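Collecting demonstrations at Nuvside: your questions answered

We get a lot of mail from people who have read something about the Stisix collection and want to know how the examples are made, who makes them and whether they could have a go. I love these questions, so please keep sending them! I've gathered the ones that come up most often. Last updated 11th March.

Mitiku Mamo, Nuvside

What do you mean by an "example"?

One complete attempt at one small job, recorded from start to finish. A person drives the arms, and we save the joint positions, the gripper openings and the video from every camera at the station, all lined up in time. We call each one an episode. A learning system then studies piles of these episodes and tries to work out what to do next from what the cameras see.

It's a bit like teaching someone to fold a fitted sheet by standing beside them and doing it. You could write the instructions out, but I wouldn't want to be the one following them.

Where does the work happen?

In one big open room, with the stations set up on benches under an overhead frame. People sit right at the benches with the arms on either side of them, and there's usually a fair bit of chatter going on between takes.

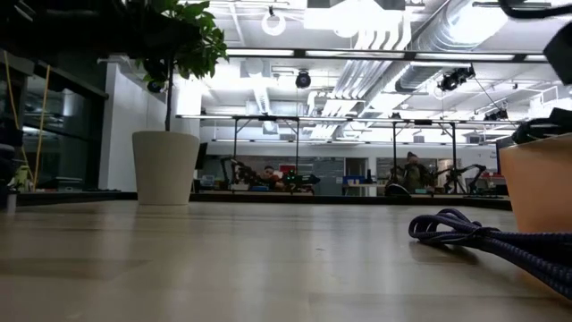
We like having everybody in the same room. If one operator finds a better way to come at a tricky grasp, the next station hears it straight away, and by the afternoon it has a nickname. Sharing a room also means we can settle the small arguments quickly. Does a block count as "in the tray" if one corner is on the rim? (It doesn't. That took us most of January.)

How many examples do you need?

It depends on the job. For a simple pick and place with one object, 200 good episodes will usually get you something worth testing. For a job where both arms have to cooperate, such as straightening a cable and passing it across, we plan on 800 and then look hard at where the system struggles before collecting more. Our biggest single task so far is sitting at around 2000, and I'm still finding new things in it.

More isn't automatically better. If every episode begins with the object in the same spot, you've mostly recorded the same thing over and over.

So how do you keep the examples varied?

Before each session the operator gets a setup card from Timeck, our scheduling tool. The card says which objects to use and gives a loose region of the table for each. "Loose" is important, and operators are encouraged to be a little messy inside it. We turn objects, swap them for others of a different colour or shape, and leave a few things lying about that have nothing to do with the job. A system that has only ever known a tidy table gets very confused by a stray marker.

Do the operators need a technical background?

No! Some of our best have come from hospitality, sewing and piano teaching. Patience helps, and so does a feel for moving smoothly. New operators spend their first 2 days on practice episodes that we don't keep, and most people are comfortable well before that's over.

What happens when someone drops something?

We keep going, if the job can still be finished. A fumble followed by a calm recovery is one of the most useful episodes you can record, as the system will fumble too and needs to have seen a way back. If the object has rolled off the table or the arm has hit its limit, the operator marks the episode as failed and resets. Failed episodes are stored under their own label. We never delete them.

What we do discourage is dithering. If you stop in mid-air for a few seconds to think, the system may learn that stopping in mid-air is part of the job. Think first, then press record.

Why use such ordinary objects?

Ordinary things are hard, and that's the fun of it. A block is friendly: it stays where you put it and has flat sides to squeeze. Cables and straps are another story altogether. They bend and spring, and they never lie the same way twice. We mix the easy and the awkward on one table so that an arm has to choose where to go and how wide to open before it gets there.

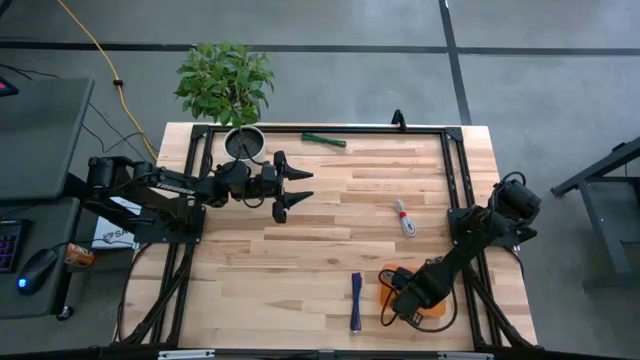 Who checks the episodes?

Magagula, our review team, named after the street their first office was on. They watch a sample from each session at double speed and look for missing video, clocks that have drifted apart and labels that don't match what happened. An operator can also flag their own episode with a short note. My favourite so far read "sneezed, left arm sneezed too". It stayed in.

Can I use the data at my school or club?

Yes, we'd be delighted. Smaller sets are free for teaching and hobby use. Write and tell us what you'd like to try and what sort of computer you have, and we'll suggest a set that will fit on it.

Can I visit and try driving the arms?

We run visitor sessions when the stations aren't booked. Wear closed shoes, tie back long hair and allow yourself a good hour, as almost everyone asks for another turn. Bookings go through the contact page.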